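Can a machine do chores yet? (garage cleanup edition)
Shop Talk > Automation

sawdust_pete
Ok so my brother in law swears we're 3 years out from a robot that puts the shop away at night. I say no way. Mixed junk in a bin is the whole problem, dustpan lying crooked across the middle, little odd shaped stuff down in the corners. Thoughts?
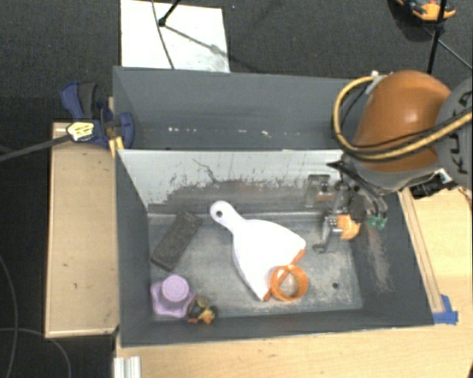
Begoña Olmedo
Depends what you mean by chores. Same part all day, sure, they beat me easy. A bin of random stuff is a differnt job. Flat things against a wall are the worst, nowhere to get a finger under.

millrat7
Disagree. Picking is pretty much solved. Suction for flat, fingers for the rest. What's not solved is knowing where it GOES. Dustpan on the hook, brush in the drawer, your kid's toy back in the house.

Anselmo Pastor
"Pretty much solved" lol. We had a Plarix cell at work doing mixed returns. Over 700 picks a shift on a good day. Then somebody sends down a tangled strap and it sits there with the light on till a human walks over. Usually me.

millrat7
So one stop. You never stop?

Anselmo Pastor
Not for a strap. More like 7 stops a shift btw.

Begoña Olmedo
Thin handles too. It grabs the end, the wide part swings and whacks the side of the bin. A person just holds it closer to the middle without thinking.

sawdust_pete
What about the Joltow thing, the one on wheels? Brother in law keeps sending me the video. Folds a towel.

kettle_black
Watched it. One towel. Flat table, nobody else in the room. My 9 yr old is faster and she's slow on purpose.

millrat7
Everything was slow at first. Dishwashers were junk too and now evreybody has one

Anselmo Pastor
Dishwasher works because I load it.

kettle_black
ok fair

sawdust_pete
So nobody here would buy one. Even at a decent price?

Begoña Olmedo
For sweeping up chips, yes, tomorrow. For putting away, ask me again later. I'd still want a bin for whatever it gave up on.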